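About Us

Nematari is a small workroom in Carnstead that takes care of thin, light fabrics: voiles, sheers, muslins, net panels, dust covers, and all the floaty stuff most laundries would rather not see coming through the door. We love it! If you can hold it up to a window and see daylight through it, we probably want to have a go at folding it.

We started out doing bed linens like everybody else, in a rented unit on the Tedgate side of town with 4 tables and one very good iron. Then a hotel sent over 72 sheer curtain panels along with its sheets, and we got completely hooked on them. Sheets are friendly. You snap them, they land, you fold them. A sheer drifts sideways, clings to your sleeve, and grabs hold of itself the second you let go of a corner. We spent far too many evenings working out how to get those panels flat, and by the time they went back to the hotel we knew what we wanted to do (the bed linens went to a bigger laundry across the river, and we still send people their way).

Almost everything we do comes back to how a piece is laid down. We work on plain white tables, wiped before every piece. The far edge goes down first and stays put. The near edge is held up by its two corners, pulled just snug enough that it doesn't belly in the middle, and then brought down slowly so the air has time to get out from underneath. Go too fast and you trap a bubble, and a bubble turns into a crease every single time.
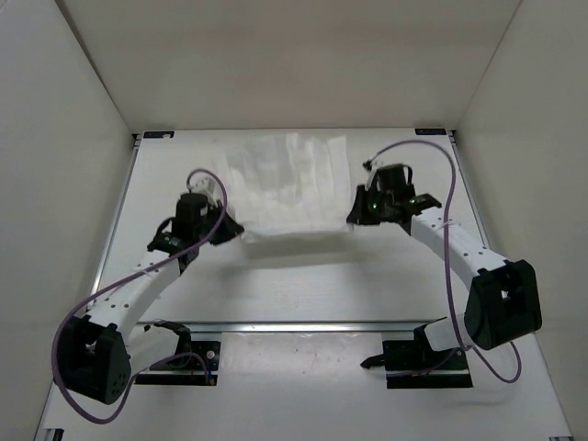
After that come the wrinkles, which we chase out lengthwise with the flat of the hand, always toward an open edge. Small peaks along the far side get smoothed last. We fold in halves for anything narrow and in thirds for wide panels, with a strip of tissue inside each fold. Stacks never go higher than 11 pieces, and the heaviest ones always go on the bottom.

Our folding method has a name, by the way. We call it the Sin fold, short for "single in," meaning one edge turned in before the first half fold. It started as a scribble on the wall next to the big table and it stuck. Yes, we have heard all the jokes, and yes, we still enjoy them.

These days we look after fabric for theaters, guest houses, photo studios, and lots of people who just inherited a box of their grandmother's curtains and are scared to touch them. Please bring those in! Old net is some of our favorite work, and we're happy to look at a piece on the counter and tell you what we think before you decide anything. In October we do a big round of summer panels going into storage, so book early if yours are part of that.

We also sell the tissue we use, in packs of 255 sheets, and the wide flat boxes too. Folding lessons run at the workroom all year. Bring a sheet of something thin that you don't mind practicing on, wear short sleeves, and leave your rings and bracelets at home.

Page last updated 20/02/2020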